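Open day at the Tronier lab in Hilport: who went?

Forum: Robots, Arms and Automation > Events and Visits

gantrygoose wrote:
Just got home from the Tronier open day and I'm still buzzing, so I'm starting a thread before I forget everything. Who else was there? I know at least one of you was, because somebody in the parking lot had our sticker on their back window.

For anyone who missed it, they do this once a year. They open the front half of the building and let people wander through the bench area, the machine shop and the new simulation room. Signup was free and capped at 156 people. I drove up from Drernamcombe with my daughter, who is eleven and came mostly for the promise of a burger afterward. She ended up being the one who didn't want to leave.

My favorite part was the simulation room by a mile. They had the two-arm simulator running on a big screen, and Despina Raptis, who runs that group, let people take the controls! Real controls, two handles on a stand, one for each arm. You stand there and drive a robot around somebody's living room. I could have stayed all day.

Tell me your favorite bits. I'll post more when I've eaten.

-----

boltsandbiscuits wrote:
That was my sticker! White hatchback. You should have knocked on the window.

Agree on the sim room, but I want to put in a word for the machine shop. Periklis Mavromatis was running a tour every half hour and he was terrific. He had a whole tray of gripper fingers that had failed in different ways and he passed them around. Bent ones, one with the pad peeled back like a banana, one that had cracked right through the mounting hole. He let us guess what happened to each before he told us. I got two right. There was a retired machinist in our group who got all of them right and Periklis tried to hire him on the spot (joking, I think).

-----

slowservo wrote:
I was there too and I'll be the grump. I had fun, but I drove two hours and I wanted to see robots doing things. Real ones. The shop tour was great. The bench demo was one arm sorting blocks, which I've seen at every open day since forever, and then the main attraction was basically a video game. If I want to watch a robot in a computer I can do that at home in my socks.

-----

gantrygoose wrote:
slowservo, did you get a turn on the handles though? Watching it and driving it are completely different. I thought the same thing for the first minute and then I tried to pick something up.

-----

slowservo wrote:
No, the line was out the door. Maybe that's my real complaint.

-----

Kalogeropoulos_A wrote:
Hi all, Anastasia Kalogeropoulos here. I'm on the sim team and I was the one in the green lanyard trying to keep that line moving. Very happy to see this thread!

Fair point about the line. We planned for three minutes a turn and people took more like ten, and I didn't have the heart to pull anyone off. In October we're doing a smaller evening for schools and clubs, and we'll have a second set of handles for that.

On the video game thing, I'd push back a little. The sim is where most of our actual work happens. One operator can run through a table task, reset it with one button and go again. On the physical bench a reset means somebody walking over and putting everything back. We logged 3,000 runs in the simulator last spring. We'd still be at it on the bench.

-----

slowservo wrote:
Okay, that's a good number and I respect it. But how many of those 3,000 hold up when you put the same thing on a real arm? That's the bit I never hear about at these events. The contact stuff is always where sims fall over. Anything soft, anything thin lying flat on a table.

-----

Kalogeropoulos_A wrote:
Flat and thin is our nemesis, yes. We run a matching set on the bench for exactly that reason. Latest batch was 111 bench trials, and anything we have to scrape up off a flat surface does noticeably worse there than in the sim. Chunky objects carry over well. Nektarios Galanis covered this in his talk at two o'clock, with the graphs and everything, but it was in the upstairs room and I don't think the signs were very good.

-----

slowservo wrote:
There was a TALK? Upstairs?

-----

boltsandbiscuits wrote:
There was a talk and it was excellent and there were nine of us in it. Nektarios had a slide that just said "friction" in huge letters and he left it up for a while.

-----

mrs_sarantis_room4 wrote:
Hello, longtime reader and I hardly ever post. Glykeria Sarantis, I teach middle school in Hilport and I brought our robotics club. Can I just say how kind everyone was with the kids? Despina sat down on the floor with them and drew the arm on a piece of cardboard, shoulder, elbow, wrist, and had them be the arm with their own bodies while another kid gave the commands. You have never heard such yelling.

The kids have talked about nothing but the simulator. They all want to know how it decides what's in the room. One of them is convinced somebody lives there.

-----

gantrygoose wrote:
Ha, my daughter asked the same thing! She wanted to know who picked the furniture.

-----

Kalogeropoulos_A wrote:
Nobody picks it, mostly. The rooms get built from a library, so furniture, rugs, wall colors and what's hanging up all get shuffled, and then objects get scattered on the table. The idea is that the arms shouldn't get used to one tidy lab table. You do get some very odd combinations. Please tell your student that the resident has interesting taste.

-----

dimitriou_dan wrote:
Couldn't make it this year (work), so thank you for all this. I build small grippers at Dimitriou and we've been arguing about whether to get into simulation at all. We're 4 people and a cat. Is it worth it for a shop our size, or are we better off just breaking parts and learning from that?

-----

boltsandbiscuits wrote:
Break parts. Periklis would tell you the same, he said the failure tray taught him more than any software.

-----

gantrygoose wrote:
I'd say both, and I'm a hobbyist so take that for what it's worth. The sim won't tell you when your pad is going to peel. It did show me in one turn how hard it is to get two arms to the same place without one of them blocking the other. I kept parking the right one out over the side of the table where it was no use at all and then forgetting I had it!

-----

Kalogeropoulos_A wrote:
Everybody forgets an arm. Staff included.

dimitriou_dan, send me a message if you want. We're glad to load somebody else's finger shape and let them try it. It's an afternoon's work if you have a decent model of the part.

-----

dimitriou_dan wrote:
Messaging you right now. Thank you!!

-----

gantrygoose wrote:
Okay, fed and rested. A few people messaged me asking what it was like at the handles, so I wrote up my notes while they were fresh.

1. Getting a feel for it

You start with both arms up and nothing in the way. Despina tells you to wave hello with each hand, which sounds silly, but do it. The left handle felt a little stiffer to me. My daughter said I was gripping it like a shopping cart. Small moves work far better than big ones, and you can take your thumb off the button, bring your hand back to somewhere comfortable and carry on from there.

2. The living room table

This was the one I got hooked on. It's a long white table with a real mix on it, and you're looking at it from the robot's side with the whole room on a slant, so it takes a second to work out which way is up. There's a white tray by the left arm with a big brown scaly thing next to it. I said pinecone, my daughter said tortoise, and we never settled it. The wooden hand is over by the right gripper. She went straight for that one, naturally. A robot hand reaching for a hand! And there's a van Gogh style portrait on the wall, red beard and all, looking over the whole business.

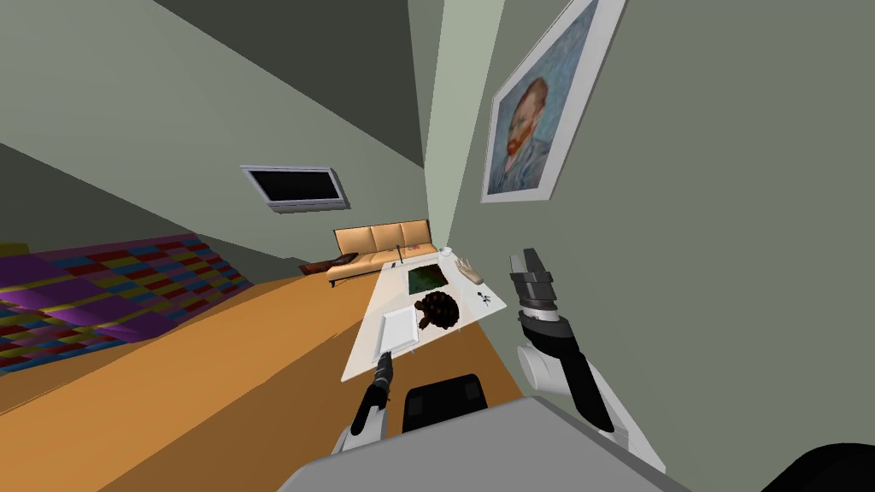
3. Reaching for the far stuff

My worst few minutes. The little white cup at the far end tempted me and I had no sense of depth at all. I kept closing the gripper on air. Anastasia's advice was to come in low and slow and watch the gap between the fingers instead of the object. I got better, but I never did get the cup.

4. Handing off between arms

I only got to watch this one. Anastasia passed a block from left to right without looking like she was thinking. Then boltsandbiscuits tried it, and I'll let them tell that story.

-----

boltsandbiscuits wrote:
There is no story. The block is fine. The block is somewhere under the sofa.

-----

mrs_sarantis_room4 wrote:
Reading number 2 out loud at club next week. I already know we'll lose twenty minutes to pinecone versus tortoise.

-----

slowservo wrote:
Tortoise, obviously. The shape's all wrong for a pinecone.

-----

boltsandbiscuits wrote:
It's a pinecone and you've just admitted you're interested in the video game.

-----

slowservo wrote:
I'm interested in the TALK. Are Nektarios's slides going up anywhere? And put me down for the October evening if clubs can bring grumps. I'll stand in the line this time.

-----

Kalogeropoulos_A wrote:
Slides are going up as soon as he fixes a typo on the friction one. Grumps are welcome, and I'll get better signs for the stairs. I'll post the October signup in this forum when we open it.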